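3.2 Case layout and packing order

Storage cases with molded recesses fix the place of each item, so packing reduces to matching outline to recess. We recorded 317 packing trials with cases of this type, 18 of which were excluded for incomplete logs. Coding followed Najjar and Goh. Each trial began with the case open on the work surface, both halves lying flat (Figure 8). Recess choice and item orientation were coded separately; a reversed item in the correct recess was scored as an orientation error.

Figure 8. Gray tool case, opened flat, with molded recesses in both halves.

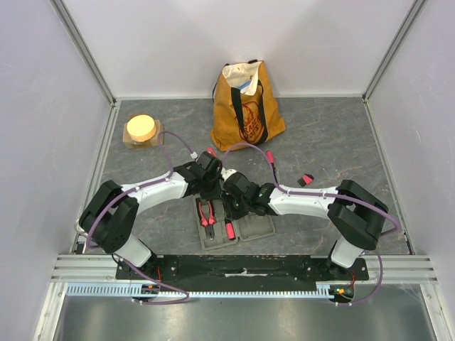
3.3 Scoring of orientation errors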